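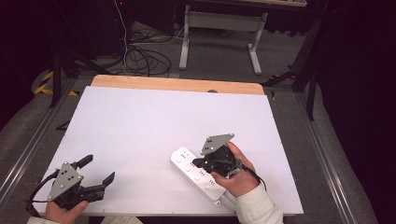
White board on a light wooden tabletop, with hand-held grippers at its near edge.

Visit Report: Vermeulen Paper Conservation Workshop and Document Store

A delegation from the Etosel Regional Archives Association visited the Vermeulen workshop in March as part of its program of exchanges between member institutions. The purpose of the visit was to review current practice in the treatment of water-damaged records and to consider whether the methods in use at Vermeulen could be adopted by smaller county archives.

The delegation was received at 9:30 a.m. and given an introduction to the history of the workshop, which was established in a former seed warehouse and still uses the original freight elevator. The building was chosen for its thick masonry walls, which keep the temperature steady through most of the year. Visitors noted that the north windows have been fitted with filtering film and that blinds remain drawn in the store at all times.

The morning session dealt with the Stundex parish registers, a collection of 172 volumes recovered from a flooded basement. The registers were frozen shortly after recovery and are being thawed and dried in small groups. Of the total, 31 volumes have been fully treated and returned to the shelves. Staff explained that the iron gall ink in the earlier volumes has held up well, while the purple copying ink used in later entries has run badly and in places can be read only under ultraviolet light. Treatment of these pages has been postponed until test results are available.

Members of the delegation asked about the choice of repair tissue. Vermeulen uses a lightweight Japanese paper toned in-house and applied with wheat starch paste. The paste is cooked fresh twice a week and strained before use. Ready-made remoistenable tissue is kept for torn map folds and for items in which moisture must be held to a minimum. Samples of both were passed around, and the delegation was permitted to take several back for comparison.

Following lunch, the group toured the document store, which is arranged over two floors. Humidity readings are logged every 8 hours and reviewed monthly. The upper floor holds bound volumes and the lower floor holds flat files, maps and plans. It was observed that the lower floor has limited room for oversize material, and that several rolled plans from the Nikton waterworks are awaiting flat storage. Staff confirmed that a request for additional cabinets has been submitted for the next budget year.

The afternoon closed with a discussion of emergency planning. Vermeulen maintains a shared freezer agreement with a food distributor in the area - an arrangement that several delegates considered worth pursuing at home. The association has asked for a copy of the agreement and will circulate it to members when received.

The delegation recommends that a further visit be arranged in the fall, when the copying ink tests should be complete. Members wishing to attend should notify the association office in writing by the end of June. Places are limited by the size of the workshop.

The association thanks the staff of Vermeulen for their hospitality and for the time given to questions.

Related Items
Revised Guidance on Storage of Rolled Plans
Visit Report: Nikton Municipal Records Office
Stundex Registers: Notes on the First Treated Volumes
Call for Papers, Fall Meeting
Membership Renewal for Institutions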